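About us

Stoneria is a training and test workshop for household handling. We collect demonstrations of ordinary domestic tasks, check them, and prepare them for groups that build robot control software. We also run an open day, school visits and a short course for new operators. This page covers what we do, how a visit runs and what to expect when you arrive.

What we do

Our subject is soft goods: towels, muslin cloths, bedding, shirts, children's clothes. Rigid objects keep their shape when they are picked up, so a grip can be planned from a single view. Cloth changes shape as soon as it is touched, and the next movement depends on how it has fallen. A person folding a towel makes many small corrections without noticing them. Our work is to record those corrections in a form that a machine can learn from.

An operator carries out the task with a pair of hand-held grippers in place of bare hands. Each gripper has two fingers that open and close, and a camera that looks out over them. The record of a task consists of the camera view, the path of the tool through the room and the opening of the fingers at each moment. No robot is needed at this stage, which allows us to work in furnished rooms, up stairs and in narrow spaces where an arm on a base would not fit.

We do not build robots and we do not sell them. Two projects take up most of our time.

Tivano is the folding project. It covers the picking up, spreading, folding and stacking of laundry on beds, tables and sofas. The task list has 218 entries, each with a written start state, a written end state and a time limit. "Fold in half, short edge to short edge" is one entry. "Separate one item from a mixed pile" is another, and takes longer to learn than most people expect.

Rana is the checking project. It takes finished recordings and looks for faults: a finger hidden behind cloth at the moment of grip, a lost tracking signal, an item dropped and picked up by hand, a task ended before the end state was reached. Faulty recordings are marked and kept apart. They are still of use for work on error recovery, but they are not supplied in the main set.

How a demonstration runs

Open days are held in September, with smaller visits by arrangement through the rest of the year. A group has at most 13 visitors. The first group starts at 9.30 in the morning and the last leaves by 4 in the afternoon.

Each visit has four parts. There is a short introduction in the meeting room, covering the tools and the safety points. The group then watches a bedroom folding task from start to finish, carried out by one of our operators. After that, visitors try the grippers themselves on a practice cloth. The last part is spent at the checking desk, where a recording is played back and gone through step by step.

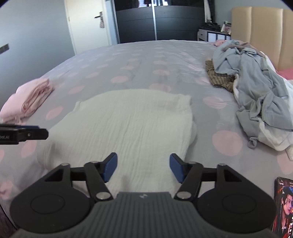

Folding on the bed: a gripper open over a muslin cloth, clothes still to be sorted on the right.

The bedroom task is chosen for the introduction because it has several kinds of difficulty in one place. A duvet is soft and gives way under the tool, so the height of the surface is not fixed. A thin cloth lies almost flat and offers little to take hold of. The operator has to bring the pads down far enough to catch the fabric without also catching the cover beneath it. With a patterned cover, the software must also learn that the pattern belongs to the bed and is not an object to be picked up.

Mixed piles are left as they are. Earlier versions of our procedure asked for garments to be laid out singly before recording, and the results were tidy but of limited value, as laundry does not reach a bed in that condition. The present procedure sets the kind of task and leaves the arrangement of items to the room.

Visitors usually find the first few minutes with the grippers slow. Common faults are closing the fingers too early, lifting too high before the second gripper has taken hold, and turning the wrist so that the camera loses sight of the cloth. Five attempts per person are allowed in the visit programme. Most people complete a plain half fold within that number. A neat stack takes more practice.

Visitor attempts are not added to the Tivano set. They are played back at the checking desk if the visitor agrees, and deleted at the end of the day.

Training for operators

New operators complete nine practice sessions before their recordings are accepted. The first sessions use a flat table and a single stiff towel. Thin cloths come next, then sleeves and fastenings, then work on beds. Both hands are used throughout. An operator who is strongly right-handed is asked to repeat the early sessions with the leading hand changed over.

The written training guide was drawn up with Grigaitė, a textile studio that advises us on fabric types. It groups cloth by how it behaves in the grip: slippery, stretchy, stiff, fluffy or open-weave. The guide is revised when the task list changes. Printed copies are available to read during a visit, but may not be taken away.

Where recordings are made

Recordings are made in our own practice rooms and in furnished homes, with the written consent of the household. Householders may ask for a recording to be withdrawn, and may name rooms or items that are not to be recorded. Faces and personal details found during checking are masked before a recording is released.

Before you visit

Please wear shoes with a flat sole and tie back long hair. Rings and loose bracelets should be removed before using the grippers, as they can catch in the finger joints. Keep fingers clear of the joints when the tool is closing. The grippers are operated by hand and can be held by most adults for ten minutes without discomfort; a bench rest is available on request. Visitors under 16 need to be with an adult or teacher.

The meeting room and checking desk are on the ground floor and have step-free access. The practice bedroom is on the first floor, reached by stairs only. For visitors who cannot use the stairs, the same task is demonstrated on a bed base in the ground floor workshop.

Photography is allowed in the meeting room and workshop. Please ask before taking pictures at the checking desk, where recordings from homes may be on the screen.

Booking

Visits are free of charge. Schools and colleges should state the age of the group and the subject being studied, so that the introduction can be set at the right level. Requests for operator training are handled separately and should give any earlier experience with handling tools. Both can be sent through the contact form on this site. Places for the September open days are given in order of request.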